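Packing for a week with hand luggage only – what do you do about toiletries?

elikem_a
Off to Porto in May with one small bag and I'm already cross about the liquids. The airport I'm using still sticks to 100 ml, so the big shampoo is out. I've been buying minis but they cost a fortune for what you get. Does anyone decant, or do you just buy things when you land?

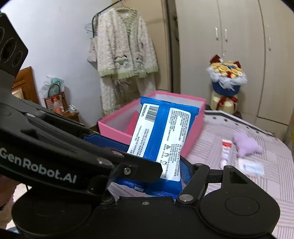
One of the packets, above an open pink box.

tinribs50
Decant, always. I've had the same 4 little bottles for years. Label them though, I once washed my hair with hand cream for three days.

Oluf Þórarinsdóttir
I disagree, decanting is a faff and they leak. Mine went all over a decent jumper. I buy shower gel when I get there and leave it behind for the next guest.

elikem_a
Leaving a nearly full bottle seems a waste to me – my mum would have a fit. I'll compromise. Shampoo bar, deodorant stick, and toothpaste is the one thing I won't buy abroad as I'm fussy about the taste.

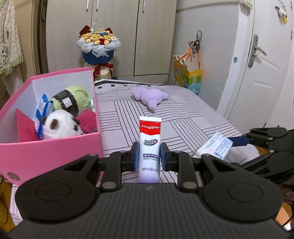 Mossgate
Toothpaste does count as a liquid, so check the size printed on the tube. A half-used big one still gets binned, they go by what it says on it and not what's left. Lost a new one that way and I'm still sore.

tinribs50
Shampoo bars are horrible in hard water, mind. Mine left my hair like straw.

Oluf Þórarinsdóttir
Rubbish, you need to rinse for longer! I've used one for ages and it's lovely. Keep it in a tin with the lid off overnight or it goes to mush.

elikem_a
Right, tin ordered. Will report back on the straw.

Related threads
Is the Zudier 300 backpack worth it?
Rolling or folding shirts?
Best travel towel under £50

We use cookies to keep you logged in. Accept | Manage settings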